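Can a Robot Tidy the Kitchen Yet?

Putting things away sounds like an easy chore. You pick up an object, open a drawer, set the object inside and push the drawer shut. Most children can do this by age four. For a robot, it is a long list of small problems, and many of them are only partly solved.

Finding the object

A robot uses cameras to look at a counter. A camera gives it numbers for color and brightness, and a computer program has to work out where one object ends and the next begins. This gets harder when things overlap. If a box stands in front of a piece of fruit, the program sees half a fruit. Sometimes the robot's own arm blocks the view.

Grabbing it

Many robot arms end in a gripper with two fingers. Two fingers work well on a box with flat sides. A round object can roll or slip out. The robot must also choose how hard to squeeze – too little and the object drops, too much and it gets crushed.

Practicing on a computer

Real practice is slow, and real dishes break. For this reason, engineers often build a pretend kitchen inside a computer first. This is called a simulation. The arm, the counter and the drawer are all drawn by software, and the software also works out how they push on each other. 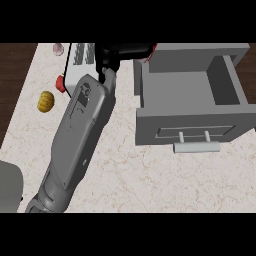

Ada Sorrentino writes practice programs at a small company called Moltance. In September her team gave a simulated arm one job: open a drawer by its handle. It made 534 tries and opened the drawer on 306 of them. The most common mistake was closing the fingers just before they reached the handle.

Moving to the real world

Next, the same program ran a real arm in the company's workshop in Drudstead. It got 50 tries and did worse. Real drawers stick. Real handles are shiny, and shine confuses cameras. Engineers call this difference the "sim-to-real gap."

So, can they do chores?

Some of them, in some places. In a factory, where each part arrives in the same spot, robots have done pick-and-place work for years. A home changes every day. A robot that can load one drawer may fail at the drawer next to it if the handle has a different shape.

Words to know

Gripper: the part of a robot arm that holds things.
Simulation: a pretend version of something, run on a computer.
Sim-to-real gap: the difference between how a robot does in a simulation and how it does in a real room.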